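How to find the reason when a gripper closes too early at a drawer

Filed under: Troubleshooting, Grippers
Level: you can already move the arm by hand and read the log

This page explains a fault that cost us many days at the Privari bench. The robot opened the drawer correctly, moved its fingers to the object inside, and then closed them in the air before it had reached the object. The log said "grasp OK". After that the arm carried nothing to the bowl, opened its fingers above it, and reported a finished task.

If you have the same fault, please do the steps in the order given. We did them in a bad order and changed two parts which were healthy.

What you need

A hex key set
A feeler gauge or a strip of stiff paper
Access to the controller log (we use the Rikeo controller, but the names are similar on others)
One soft object and one hard object which fit between the fingers
A second person at the stop button

Before you begin

Put the arm in reduced speed. Do not put your hand between the fingers while the motor is powered, also not "only for a moment". A gripper which closes too early is a gripper which closes when you do not expect it, and you should treat it this way until the end of the work.

Switch off every heating device at the bench and wait until it is cold. Our task list includes a cooktop, and during the fault the arm moved over it with a wrong idea of what it was holding.

Step 1. Save the log first

Copy the log before you restart anything. The Rikeo controller keeps only the last 1000 lines, and a restart writes many of them. We lost our first good recording like this.

Search for the line where the close command is sent, and then for the line where contact is reported. In a healthy grasp there is a clear gap between them, because the fingers need time to travel. In our log the contact came 3 milliseconds after the command. No finger can travel so fast. So the contact signal was already there when the command was sent.

If your gap is normal, your problem is probably a wrong target position, and you can stop reading and go to the page about hand-eye calibration.

Step 2. Test the gripper alone

Move the arm to a free place, with the fingers pointing down and nothing between them. Send close, then open. Repeat this 40 times and write down each result. An empty gripper must report "closed, no object" every time.

Ours gave 13 false contacts. They did not come in a regular pattern, and this made us think of software. It was a wrong idea. Irregular faults are very often a cable.

Now repeat the test with the soft object and with the hard object. If the false contacts appear only with an object, look at the force threshold. If they appear also with the empty gripper, continue with step 3.

Step 3. Look at the cable in the position where the fault happens

A cable can look perfect in the home position and be pulled tight in another one. Move the arm slowly to the pose in front of the open drawer and stop there. Follow the cable with your eyes from the last clamp to the bracket. At this pose check:

Is there a free loop, or is the cable straight and under tension?
Does it touch the edge of the bracket?
Can a loose sheet, a cover or a cloth catch it during the movement?

With the arm stopped and the motor power off, move the cable a little by hand while the second person watches the contact signal on the screen. If the signal changes, you have found the place.

In our case the connector was pulled to one side each time the wrist turned to the drawer. We had replaced the bracket in October, and the new one is longer than the old one — nobody had changed the clamp.

Step 4. Give the cable its slack back

Open the clamp, pull through enough cable for a loose loop, and close the clamp again. Turn the wrist to both ends of its range. The loop must never become straight, and it must never hang lower than the fingertips. Push the connector in fully and fix its screws by hand.

Step 5. Repeat the task at low speed

Put all objects back in their start positions and leave the cooktop off. Run only the approach to the drawer at first, without the close command, and watch the cable and not the fingers.
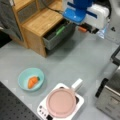

Step 6. Add a check in the program

The mechanical repair is the real one, but the program should also not believe such a signal. We added two rules. If contact is reported before the close command, the arm stops and asks for a person. If the finger width after closing is the same as for an empty gripper, the grasp is counted as failed, also when contact is reported.

The Hasamard task editor has a field for the second rule, under "Verify after close". It is empty by default. Fill it with the width from your own test in step 2.

When to go back to normal speed

Repeat the full test from step 2. We accept only zero false contacts. After this, run the complete task at reduced speed, and only then with the heating devices on.

If false contacts remain after the cable is free, change the cable itself before you change the finger sensor. The spare for our bench is in the box marked Ng, together with the old clamp.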